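# Setting up a dating profile that gets replies

Most people spend ten minutes on a dating profile and then wonder why the inbox stays empty. The steps below take an evening. They work on any of the larger apps, and where the menus differ I've said so. I used Prinico and Zuvville while writing them.

## Before you open the app

Write down two things on paper: what you want (a relationship, some company on weekends, you aren't sure yet) and what you won't budge on. Smoking, kids and distance are the usual ones. Keep the second list short. If it runs past five items, cross out the ones you have ignored for someone you liked.

Set up a separate email address for the account. Don't use your work address, and don't use one that contains your full name.

## Photos

Four to six is enough. Put them in this order:

1. Your face, in daylight, no sunglasses.
2. Full length, in clothes you'd wear on a first date.
3. You doing something you do often.
4. One with friends, as long as it's clear which one is you.

Nothing should be older than two years. If your hair or weight has changed a lot since a photo was taken, drop the photo.

Zuvville crops everything to a square and cuts from the top, so leave space above your head. Prinico lets you drag the crop after uploading. Tap and hold the photo, then choose Adjust.

## Writing the bio

Prinico gives you 577 characters and Zuvville gives you 200. Write the long one first and trim it.

Start with something specific. "I like music and travel" fits almost everyone on the app. "I'm learning the accordion and my neighbors have been patient" gives a stranger something to ask about. Two or three details like that will do. Then add one plain sentence about what you're looking for.

Leave out complaints. Lines such as "no drama" or "tired of games" put off the people you'd want to hear from, and the others don't read them.
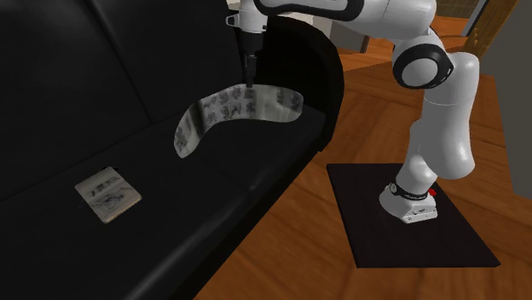

Read the bio out loud when it's done. If a sentence makes you wince, cut it. Then have a friend read it. Mine went to Arvid Eklund, who crossed out half of it and was right about most of that half.

## Settings

Go through these before you make the profile visible:

- **Distance.** Set it to how far you'd drive for a coffee after work. I use 25 miles. On Zuvville it resets to the maximum after each update, so check it now and then.
- **Age range.** Make it a couple of years wider at each end than you first planned.
- **Location.** Show the city only. On Prinico this is under Privacy, then Map.
- **Last active.** Turn it off. It starts arguments.

## First messages

Ask one question about something in their profile. Keep it to two or three sentences. Something like this is fine:

> You mentioned the night market in Lammers. Is it worth going when it rains, or do half the stalls stay home?

I kept a tally over one winter, from December on. Out of 135 first messages, the ones with a question about the other person's profile got answered far more often than the ones that opened with "Hi, how's your week?" It's a small sample and only mine, but I stopped sending the second kind.

If there's no answer, leave it. Don't send a follow-up.

## Moving to a date

Suggest meeting after a few days of messages. Offer a place and a time — "coffee at Gastier, 5:30, before it gets busy" — and let them change either one. An hour is plenty for a first meeting.

Meet in public, get there on your own and tell someone where you'll be. Keep chatting inside the app until you've met. If the other person pushes for your number or asks for money, report the profile and block it. Both apps have the button behind the three dots at the top right of the chat.

## Keeping it up

Swap one photo and one line of the bio every month or so. If you're worn out, pause the account instead of deleting it. Pausing keeps your matches on Prinico. On Zuvville they're cleared after 60 days, so copy down anything you want to keep.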